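11/26/25

# Fish-shaped masks: opening, fitting, storing

Quick one, written between jobs. We got a box of 500 in for the workshop and half of them were being worn wrong, so this is what I now stick up by the door. Covers the flat folded type only, the ones that look like a fish lying on its side. Cup ones that come ready shaped are a different page.

## Before you start

- Clean dry hands. Glue on your fingers ends up on the inside, always does.
- Glasses off, cap off, earrings out if they dangle.
- Read the print on the mask. If you can't find a rating on it or on the packet, use it for sweeping leaves and nothing else.
- Beard? It won't seal. Stubble of a day or so is already pushing it. Sorry.

We've had Thaler and Korkberg ones through here, and the fold is near enough the same on both. Straps differ, see further down.

## Opening it out

1. Hold it by the edges, printed side facing out, nose end up.
2. Find the welded seam that runs right round. Don't pick at it. Don't trim it either, somebody did, to make it "neater". Binned.
3. Thumbs inside the fold and ease the two halves apart. Slowly. You want the middle panel to pop forward.
4. Run a finger along the inside so the panels sit out properly. The curved pressed lines are where it wants to bend, so follow them and don't put in new creases of your own.
5. Look through it at a window. Any pinholes or a seam coming open, chuck it.

If it springs back flat, fine, they all do the first time. Open it again and hold for a few seconds.

## Putting it on

Chin first. Then bring the top up over the nose. Do it the other way round and you get the bottom edge sat on your lip.

Ear loops: one side then the other, don't stretch both at once. If loops are loose, use a hook behind the head. Knotting them works but puckers the side, and then air comes in at the cheek.

Head straps: bottom one first, round the neck under the ears. Top one goes high on the crown. Not both round the neck. Not crossed over.

Nose wire, if yours has one: two fingers of each hand, start in the middle, press outwards and down. Pinching with one hand gives you a sharp peak and a leak each side of it.

## Checking the fit

- Both hands cupped over the front, don't squash it.
- Breathe out hard. Air in the eyes means do the nose again.
- Breathe in hard. It should pull in a bit towards the face.
- Glasses back on. Fogging up = nose again.
- Say a few words, look up, look down. If it slips off the nose when you talk it's too small or the chin isn't in.

Takes a minute once you've done it a few times. Do it every time though, not just Mondy mornings.

## How long to wear one

For sanding I change after 3 hours or when breathing gets heavier, whichever comes first. That's just my rule, the packet may say less, go with the packet. Damp inside, change it. Dropped in the dust pile, change it. Most of these are single shift only, marked on the front if so.

Never hang it on your chin while you have a tea. Chin is covered in dust, then the dust is inside. Take it off by the straps, fold it shut along its own line, outside stays outside, and put it in a paper bag with your name on.

## Keeping the new ones

Flat, folded, in the packet until wanted. Ours live in a Prakora drawer, the shallow sort, laid in rows, all noses pointing the same way so you can grab one without pawing the rest. Keep them away from the radiator and out of the sun, elastic goes brittle. Nothing heavy on top.

Left out on the bench they pick up whatever's on the bench. Only take out what you're going to wear. Check the date on the box while your there.

Price, as someone will ask: I paid 19 a pack last time, no idea now. 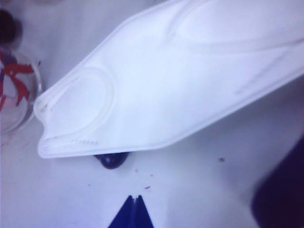
Milano: the chin first tip sorted my fogging, thank you. I'd add that if you wear ear defenders as well, put the top strap on before them, otherwise the band drags it down every time you turn your head.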